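Skeltden Fabric Frame
Section 3: Setting Up the Frame and Fitting the Fabric

Read this section with the frame parts unpacked and the work table clear. Section 2 covers the parts list and checking for damage. 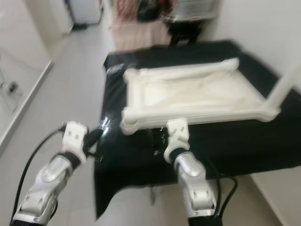 The same steps apply to the 700 and the 800. The number is the length of the long bars in millimeters. The short bars are the same on both models.

3.1 Preparing the table

1. Choose a table that is larger than the frame on all sides. The frame should not hang over an edge.

2. Cover the table with a plain cloth in a color that contrasts with your fabric. Dark cloth under pale fabric makes creases and crooked edges easier to see.

3. Smooth the cloth flat. If it slides, tape it to the underside of the table.

Note: Do not use a terry towel or a blanket as the cover. The corners sink into it and the frame will rock.

3.2 Joining the bars

1. Lay the two long bars on the table, parallel to the edge nearest you.

2. Push a corner piece onto each end of the first long bar. Turn it until the open socket points toward the other long bar.

3. Push the short bars into the open sockets. They should go in up to the molded line.

4. Fit the remaining two corners to the second long bar, then press that bar onto the free ends of the short bars. Work one corner first, then the other, a little at a time.

5. Press down on each corner in turn. If the frame rocks, loosen the corner that lifts, twist it slightly, and push it home again.

Caution: Do not hit the corners with a hammer. A cracked corner can't be repaired and has to be replaced. If a bar is hard to push in, wipe the end with a damp cloth and try again.

Caution: Keep fingers out of the sockets when pressing the bars together.

3.3 Fitting the fabric

Cut the fabric so that it wraps over the bars on every side. Press it with an iron suited to the material and let it cool before you start.

1. Lay the fabric over the frame with the weave running parallel to the bars.

2. Fold one long edge over the far bar and snap a clip over the middle of it. Add the clips on either side, working out toward the corners. Stop before you reach the corner piece.

3. Go to the near bar. Pull the fabric toward you with flat hands, fold it over, and clip the middle first.

4. Clip the two short sides in the same way.

5. Look across the panel from table height. A slight sag is normal at this stage, and so are faint diagonal creases. They come out during tensioning.

Note: A crease that runs from one corner to the opposite corner and won't go away usually means the fabric went on crooked. Remove the clips from two neighboring sides, straighten the weave, and clip again.

3.4 Tensioning

1. Hold the clip in the middle of a long side and roll it outward, away from the panel.

2. Do the same on the opposite side.

3. Repeat on the short sides, then move out toward the corners — always in pairs, one side and then the one across from it.

4. Press the center of the panel with your fingertips. It should give a little and spring back.

Open mesh and loose weaves need less tension than cotton or linen. Stop as soon as the panel lies flat. If the holes in a mesh start to look longer in one direction, roll the clips on those sides back a little.

Caution: Do not overtighten. If the long bars bow inward, release the tension at once, starting with the middle clips.

3.5 Moving the frame

Lift with one hand on each short side. Do not pick the frame up by a single bar or by the fabric. To turn it on the table, raise it clear of the cloth first, or the cover will bunch up underneath.

The frame can be stood against a wall on a long side for short periods. For storage overnight or longer, roll the clips back and leave the fabric slack.

3.6 Using the Ritance stand

The Ritance stand is sold separately and fits both sizes. Assemble and tension the frame before you place it on the stand. The stand's cradles hold the long bars only, so leave a gap between clips where each cradle will sit. The frame is ready to lock in when both bars rest fully in the cradles — see Section 4 for the locking levers and height settings.

3.7 Taking the frame apart

1. Roll all the clips inward.

2. Remove them from the short sides, then the long sides.

3. Lift off the fabric.

4. Pull the corners off with a gentle twist. Don't bend the bars sideways to free them.

Store the clips in the bag supplied. Spare clips and corner pieces are listed in Section 6.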